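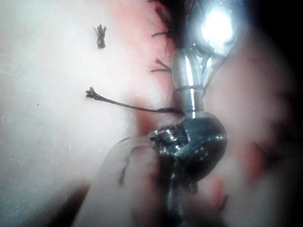

About Mindgate

Mindgate is a small research company working on one question: how much of a surgical suture can a robot learn from recorded demonstrations? Anahera Goodwin and Martim Pacheco started it after several years of building simulators that surgeons didn't much like using. Our office and lab are on the second floor of the Salgado building.

Our method is called Grultum. A trained operator sews on practice tissue through a pair of robotic instruments, and we record the instrument motion along with the camera views. A policy then learns to predict the next short stretch of motion from those views. The current training set has 674 demonstrations. 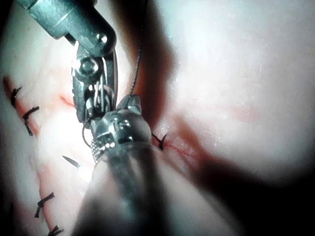
Each demonstration is labeled by phase: needle pickup, insertion, pull-through, knot. The labels are done by hand, and it's slow work. In our July test the policy finished 72 percent of insertions without help. Knots are much harder, and we don't yet have a result there that we'd put our name to.

Thread is the main reason. It bends, twists and hides behind the tools, and a model that tracks only the needle loses its place. A long black loop can cross over itself close to the grasper's open jaws while the needle stands in the tissue beside them, so the policy has to work out which strand to take. Our second model, Foser, was built for this -- it estimates the path of the thread before any motion is planned.

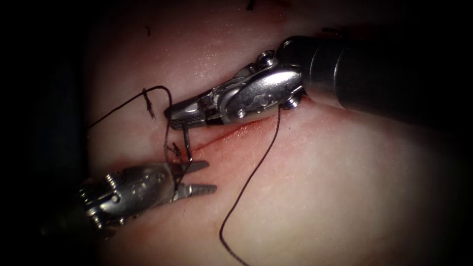
We publish our failures along with our successes, and labs that want to repeat the tests can write to Anahera for the protocol.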